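Rolden Hand-Held Gripper - Product Page and Safety Notice
Home > Equipment > Hand-Held Tools > Rolden

Supplier: Pravden Handling Equipment, Plomham
Product manager: Emiliano Montoya
Status: On sale. Finger pad notice in force (see below)
Notice issued: 25 December 2020

Overview

The Rolden is a two-jaw gripper operated by hand. It is supplied to teams that record handling work for the training of robot arms and to laboratories that test packaging. The jaws are narrow enough to take a cosmetic bottle by the neck or body and soft enough at the tips to hold a sachet. Two units may be used together at one table, either by one operator or by two.

Finger Pad Notice

In June, Pravden received the first report of a finger pad coming away from the jaw during use. Further reports followed, and the company has now confirmed nine cases. In each case the adhesive behind the pad had failed along its lower edge. The pad then slid under load, the grip became uneven, and the object being held turned or fell. Four of the nine cases involved glass containers, and in one of these an operator received a cut to the hand while clearing the pieces.

The fault affects units fitted with the first type of pad. Units fitted with the Cabello pad, which is held by a clip as well as by adhesive, are not affected. Customers who are unsure which type they have should remove one finger and look at the back. The Cabello pad has a visible clip at its base.

The risk is greatest where a container is tall and smooth and is held low on the body, particularly when a second gripper is brought into contact with it. A small sideways push from the second tool places the whole load on one pad.

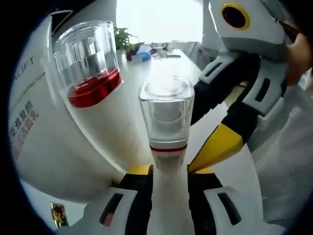 May the gripper still be used while we wait for replacement pads?
Light plastic containers may be handled, provided that the pads are checked at the start of each session and again after every 60 grips. Glass, sharp or filled metal items must not be handled until the new pads have been fitted.

Checks Before Use

Operators should press each pad firmly with the thumb and attempt to slide it downwards. A sound pad will not move. Any movement, however slight, means that the unit must be taken out of use. The edges of the pad should also be examined for lifting, dust or traces of cream and oil. Products such as cleansers and lotions have been found to soften the adhesive, and leaks should be wiped from the fingers at once with a dry cloth. Solvents must not be used.

Where two units share a table, one operator should be named as the lead and should call each move before it is made. Only one jaw should close at a time. Hands must be kept clear of the closing gap, and cables should be routed away from the items being moved.
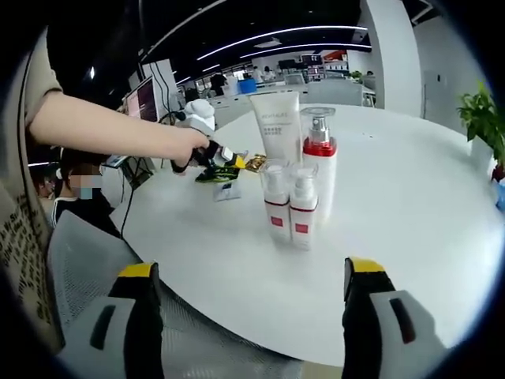

Closely grouped containers require particular care. When one is lifted from among several, a slipping pad may cause it to swing into its neighbours, and a single fault can bring down the whole group. Operators are advised to begin with the item nearest to them and to leave clear space on the table for it to be set down.

If a Pad Fails

Lower the object to the table if this can be done safely, and open the jaws fully. Do not try to catch a falling container with the free hand. Mark the unit as faulty and keep the loose pad, as Pravden will ask for it to be returned with the report. Pads must not be glued back in place - a repaired pad has been shown to fail sooner than an untreated one.

Replacement and Service

Cabello pads are supplied free of charge to all registered owners of affected units. They are sent in pairs, and both fingers must be changed at the same time. Fitting requires the small key supplied with the gripper. From now on, pads of either type should be replaced after 300 hours of use, and a record of hours should be kept with the unit.

Reports of pad movement should be sent to the service desk at Plomham, marked for the attention of Emiliano Montoya. Please give the serial number, the hours of use, the type of object held and whether a second gripper was in contact with it when the fault occurred.

Related items: Cabello pad, pair | Rolden finger, left | Rolden finger, right | Fitting key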